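So I've been promising for ages to write something about the gray table, and it's a rainy afternoon and the coffee is still warm, so let's go. Get comfortable, I ramble.

It's a wood-grain top, a soft gray, and I went back and forth over that gray for far longer than any grown woman should. The grain shows in the second one of these.

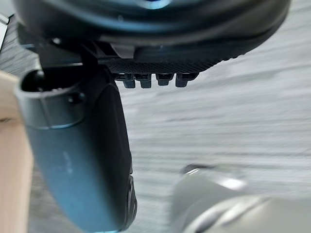
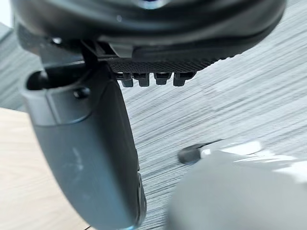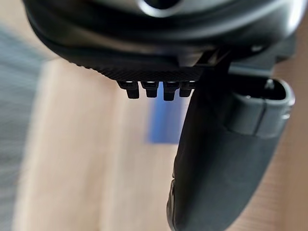

What I wanted was one surface where everything could happen. Folding, sorting, wrapping, the mail, the jigsaw my aunt insists on bringing over every March. Our old table was a lovely honey color, but it was narrow and it wobbled, and you learned to hold your cup while anyone was writing.

Jannik Schmieder (hi Jannik, I know you read these) was firmly on team white. He has a white table from Trekham and it does look wonderful in his place. He also has no children and drinks his tea without spilling it.

I had a sample of the gray on the kitchen counter for weeks and kept setting things down on it to see. Flour, crumbs, a ring from a wet glass. Crumbs barely show, which may be good or bad depending on how you feel about crumbs!

Flour shows like crazy, fair warning to the bakers. I roll my dough on a mat now, and I should have been doing that for years anyway according to my mother.

We paid 432 for it with delivery. There was a solid one at Bozkurt that I still think of fondly, but it was 2,000 and I would have been scared to put a pencil down on it.

For cleaning I just use a damp cloth with a drop of dish soap, then a dry one along the grain. Tonantzin Villaseñor asked me about polish and I don't use any. I tried one once on a corner and it went streaky and took me all evening to get off.

Oh, and felt pads! Put them under your lamp and under anything ceramic. I get the 2 cm round ones, and a sheet of them lives in the drawer with the tape and the birthday candles.

Next up is chairs, and I have opinions about chairs, so that will need its own thread. If you have a gray table and found a chair color that doesn't make the room feel like a dentist's, please tell me. I'm leaning toward a mustardy yellow and my husband is making a face.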